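Home Issues Authors Submit Search

3.2 How the vegetable shelves get filled

I had assumed, before I started spending mornings at the Stustanport shop, that greens were put out in whatever order they came off the van. Wrong! There is a great deal of quiet judgement in it, and most of what I know about it I learned by standing in the way. My notes cover 10 mornings in October, and I went back over them with Santeri Sjöberg, who ran the produce side at Nureo for years and has strong feelings about cabbages.

The first thing we talked about was mixed baskets. Both Nureo and Segura bring vegetables to the shelf in open plastic baskets, and a basket will often hold quite different things together (a pumpkin sharing with napa cabbage, say, as in Figure 4). I thought this was untidy. Santeri thinks it is fine as long as the heavy, hard vegetable isn't sitting on the leafy one, and he'd rather see one mixed basket than two half-empty ones blocking the aisle.
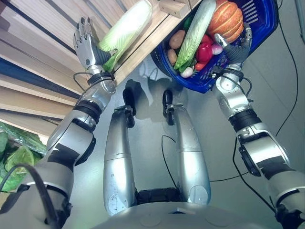
Figure 4. Napa cabbage at a slatted wooden shelf, with a pumpkin and a second cabbage in the blue basket.

Napa cabbage is the awkward one. It's long, the leafy tips bruise if you so much as look at them, and a sloppy first cabbage makes the whole row lean. The people I watched nearly always kept a hand on it until they were happy with how it lay, then reached for the next. Round vegetables got much less attention. Pumpkins were more or less plonked down, and I don't blame anyone for that!

Wooden slats came up a lot too. Dudeck (2018, accessed 01/05/2018) prefers a flat liner over the boards, but at Stustanport they like the gaps, and bits of loose leaf are brushed through them at closing time. I have no strong view. I did notice that dark leafy greens were the thing people fussed over most after the cabbages, and I come back to those in section 3.4, along with the business of whether the stalks should face the customer or the wall.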